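오피니언 > 먹고사는 이야기 > 긴 글

간장을 그냥 찍어 먹어 보자는 제안

커피는 산미를 따지고, 올리브유는 목이 칼칼한지를 따지고, 소금도 바다 이름을 대며 고르는 시대에 왜 간장만은 아직도 "집에 있는 거" 한 병일까. 나는 이 질문을 몇 해째 붙들고 산다. 친구들은 내가 간장 이야기를 꺼내면 슬슬 휴대전화를 본다. 그래도 한다. 간장은 너무 재미있고, 너무 맛있고, 우리가 매일 먹으면서도 너무 모르는 음식이니까!

내 주장은 단순하다. 간장을 살 때 맛을 보고 사게 하자. 집에서도 맛을 보고 쓰자. 국에 넣기 전에, 나물에 두르기 전에, 한 방울만 혀끝에 올려 보자. 그리고 그 맛에 대해 말을 하자. 짜다 말고 다른 말을.

시작은 이사였다. Sumville로 옮겨 온 첫 주에 짐 상자에서 간장이 세 병 나왔다. 하나는 본가에서 얻어 온 집간장, 하나는 마트에서 제일 눈에 띄는 자리에 있던 양조간장, 하나는 언제 샀는지 기억도 안 나는 진간장. 찬장이 좁아서 하나만 남기려고 나란히 찍어 먹어 봤는데, 그날 저녁을 통째로 거기에 썼다. 집간장은 첫맛이 칼처럼 짜고 뒤에서 메주 냄새가 훅 올라왔다. 양조간장은 훨씬 둥글고 향이 술 같았다. 진간장은 달았다. 이렇게 단 걸 여태 몰랐다니 싶을 만큼 달았다. 이게 같은 이름으로 불리는 음식이라고? 결국 한 병도 버리지 못했고, 그 뒤로 찬장은 더 좁아졌다.

그때부터 지금까지 맛본 간장이 거의 100병이다. 수첩에 적어 둔 것만 세면 66가지인데, 초반에는 적을 생각을 못 했고 어떤 것은 남의 집 부엌에서 얻어먹은 것이라 이름이 없다. 이름 없는 것 중에 제일 맛있던 간장이 있어서 지금도 억울하다.

물론 안다. 간장은 원래 그냥 먹는 음식이 아니라고들 한다. 요리에 들어가서 제 몫을 하는 재료라고. 맞는 말이고, 나도 간장을 한 숟가락씩 떠먹자는 사람은 아니다(건강에도 안 좋다. 절대 하지 마시라). 다만 식초도 올리브유도 다 요리에 들어가는 재료인데, 그쪽은 시음회가 열리고 책이 나오고 전용 잔까지 있다. 재료라서 맛볼 필요가 없다는 말은 간장 앞에서만 유독 당당하다.

내가 보기에 제일 큰 걸림돌은 말이 부족하다는 점이다. 간장 맛을 물으면 열에 아홉은 짜다, 달다, 진하다에서 멈춘다. 그런데 조금만 천천히 맛을 보면 할 말이 쏟아진다. 볶은 콩 껍질 같은 구수함이 있고, 누룽지 탄 데 같은 쌉쌀함이 있고, 말린 표고를 불린 물 같은 감칠맛이 있다. 어떤 것은 묵은 책 냄새가 나고 어떤 것은 푹 익은 바나나 향이 난다. 오래 묵힌 씨간장 쪽으로 가면 캐러멜이나 말린 자두 같은 맛까지 나온다. 우리 할머니 세대는 이런 걸 다 구분했을 것이다. "장이 달다"는 옛말이 설탕 맛이 난다는 뜻일 리가 없다. 짠맛 뒤에 올라오는 그 길고 둥근 맛을 달다고 불렀을 텐데, 그 말뜻이 어느새 흐려졌다. 나는 그 말을 다시 쓰고 싶다.

두 번째 걸림돌은 병이다. 마트 간장 코너 앞에 서 보시라. 앞면에는 온통 좋은 말뿐이고 정작 알고 싶은 것은 뒷면 깨알 글씨에 있다. 양조간장인지, 산분해간장인지, 둘을 섞은 혼합간장인지. 섞었다면 얼마나 섞었는지. 콩이 통콩인지 기름을 짜고 난 탈지대두인지. 밀이 들어갔는지. 나는 산분해간장을 악당으로 모는 글에는 동의하지 않는다. 조림에 넣으면 색이 좋고 값이 싸고, 그 맛으로 자란 사람에게는 그게 떡볶이 맛이고 도시락 맛이다. 다만 고르는 사람이 무엇을 고르는지는 알아야 한다. 커피 봉투에는 볶은 날짜와 농장 고도까지 적혀 있는데 간장병에서는 담근 해조차 찾기 어렵다. 이건 좀 서운하지 않은가.

값 이야기도 피할 수 없다. 좋은 간장은 비싸다는 말을 자주 듣는다. 그래서 계산을 해 봤다. 내가 요즘 제일 아끼는 한식간장은 한 번 무침에 쓰는 양으로 나누면 37원이 더 든다. 콩나물 한 접시의 맛이 완전히 달라지는 값으로 37원. 커피에 시럽 한 번 추가하는 값과는 비교도 안 된다. 물론 병째로 놓고 보면 망설여지는 가격표가 맞고, 식구가 많고 조림을 자주 하는 집이면 이야기가 다르다. 그런 집에는 두 병 체제를 권한다. 불에 올릴 것에는 부담 없는 간장, 불을 끄고 넣거나 찍어 먹을 것에는 향이 좋은 간장. 이렇게만 나눠도 좋은 병이 놀랄 만큼 오래간다.

여기서 Plamadside 시장 이야기를 해야겠다. 767번 버스를 타고 종점 가까이 가면 나오는 작은 시장인데, 그 안쪽에 Broltum이라는 반찬 가게 겸 장 가게가 있다. 간판만 보면 무슨 철물점 같다. 이 집은 간장을 사겠다고 하면 일단 두부부터 내온다. 물기를 뺀 생두부를 손톱만 하게 썰어 놓고, 간장을 한 방울씩 떨어뜨려 먹어 보란다. 처음 갔을 때 나는 네 가지를 맛보고 네 번 다 다른 소리를 냈다. 제일 비싼 것을 집어 들었더니 주인이 말리며 미역국에 넣을 거면 그것 말고 옆의 것을 가져가라고 했다. 그날 끓인 미역국은 정말이지, 고기를 안 넣었는데 고기 넣었느냐는 소리를 들었다.

그 가게에서 배운 것이 많다. 간장은 두부에 찍을 때와 흰죽에 떨어뜨릴 때가 다르고, 따뜻한 물에 풀면 또 다르다. 특히 물에 푸는 방법은 꼭 한번 해 보시면 좋겠다. 미지근한 물 한 컵에 간장을 몇 방울. 짠맛이 뒤로 물러나면서 그 밑에 있던 향이 다 나온다. 나는 이걸 겨울 아침에 차처럼 마신다. 가족은 이상하다고 한다.

그래서 내 제안은 이렇다. 마트든 시장이든 간장 코너에 맛볼 자리를 하나만 만들어 달라. 만두 굽는 시식대 옆이면 더 좋다. 두부 한 모와 이쑤시개면 된다. 요즘은 Yip 같은 작은 장 공방에서 손가락만 한 병에 담은 맛보기 묶음을 팔기도 하는데, 나는 이 방식도 무척 반갑다. 큰 병을 사서 입에 안 맞으면 반년을 고생해야 하지만 작은 병이면 주말 한 번에 결판이 난다. 학교 급식 시간에도 해 보면 어떨까? 아이들은 생각보다 훨씬 예민하다. 조카에게 두 가지를 찍어 먹게 했더니 하나는 "아빠 차 냄새", 하나는 "군밤"이라고 했다. 군밤이라니! 나는 그 간장을 맛보고 몇 년 동안 그 단어를 못 찾고 있었는데.

집에서 해 보실 분들을 위해 내 방식을 적어 둔다. 대단한 준비는 필요 없다. 간장은 두세 가지면 충분하고, 욕심내서 늘어놓으면 혀가 금방 지친다. 그릇은 얕고 색이 옅은 것이 좋다. 간장은 얇게 퍼졌을 때 비로소 색이 보인다. 병 속에서는 다 까맣던 것이 어떤 것은 붉고, 어떤 것은 호박색이고, 어떤 것은 끝까지 먹빛이다. 나는 흰 종지를 쓰다가 요즘은 옅은 초록 계열이 더 좋아졌다. 붉은 기가 도드라져 보인다고 나 혼자 믿고 있다.

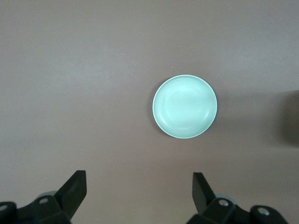
연한 민트색의 작고 얕은 접시.

순서는 옅은 것에서 진한 것으로, 단 것은 맨 나중으로. 먼저 냄새를 맡는다. 코를 박지 말고 그릇을 살짝 돌려 가며 멀리서. 그다음 젓가락 끝에 묻혀서 혀 가운데에 올리고, 짠맛이 지나갈 때까지 기다린다. 여기서 다들 얼른 물을 마시는데 조금만 참아 주시라. 진짜는 그 뒤에 온다. 사이사이에는 흰밥 한 숟가락이나 오이 한 조각이 입을 씻어 준다. 그리고 뭐든 적는다. 틀린 말은 없다. 내 수첩에는 "비 온 뒤 장독대", "타이어?", "좋은 쪽의 발 냄새" 같은 말이 적혀 있고 나는 그 기록이 하나도 부끄럽지 않다.

보관도 한마디. 개봉한 양조간장은 냉장고에 넣는 편이 향이 오래간다. 문 쪽 칸이면 된다. 가스레인지 옆에 두고 쓰는 집이 참 많은데(우리 집도 그랬다) 열과 빛을 받으면 색이 짙어지고 향이 먼저 빠진다. 새 병을 딴 날의 향을 기억해 두었다가 한 달 뒤에 다시 맡아 보면 차이가 꽤 난다.

간혹 이런 글을 쓰면 유난이라는 반응이 온다. 먹고살기 바쁜데 간장 향까지 맡고 있느냐고. 그 마음도 이해한다. 나도 바쁜 날엔 병째 들이붓는다. 그런데 바쁜 사람일수록 반찬 가짓수가 적고, 가짓수가 적을수록 간장 한 방울의 몫이 커진다. 달걀프라이와 밥뿐인 저녁에 좋은 간장을 한 바퀴 두르면 그 저녁이 달라진다. 내가 보기에 이만큼 손이 안 가는 사치가 드물다. 불도 안 쓰고 칼도 안 쓴다.

장 담그는 집이 줄어든다고 걱정하는 글은 이미 많다. 나도 걱정한다. 그렇지만 지켜야 한다는 말만 들어서는 지갑이 잘 안 열린다. 맛을 본 사람이 산다. 산 사람이 다음 해에 또 찾는다. 나는 올가을에도 두부 한 모를 들고 이웃집 초인종을 누를 생각이다. 지난번에 "우리 집은 그냥 아무거나 써" 하던 이웃이 얼마 전 계단에서 나를 붙잡고 물었다. 그때 두 번째로 준 거, 그거 어디 거냐고.

댓글

장독옆고양이
읽다가 부엌 가서 찍어 먹고 왔습니다. 우리 집 진간장 정말 다네요. 왜 몰랐지.

국물파
물에 푸는 방법은 저희 어머니가 체했을 때 해 주시던 건데 여기서 보니 반갑습니다. 다만 혈압 있는 분들은 조심하셔야 해요.

밤열시야식
탈지대두가 꼭 나쁜 건 아니라는 이야기도 한 줄 있었으면 좋았겠어요. 저는 그쪽이 깔끔해서 회 찍을 때는 일부러 그걸 씁니다.

버스종점
767번 타고 가 봤는데 점심 지나서 가니 두부가 떨어졌다고 오이를 주셨어요. 오이도 맛있었습니다ㅎㅎ

김부각
"좋은 쪽의 발 냄새" 뭔지 알 것 같아서 분하다

이 사이트는 더 나은 이용 환경을 위해 쿠키를 사용합니다. 계속 이용하시면 쿠키 사용에 동의하는 것으로 간주합니다. 동의 | 설정 변경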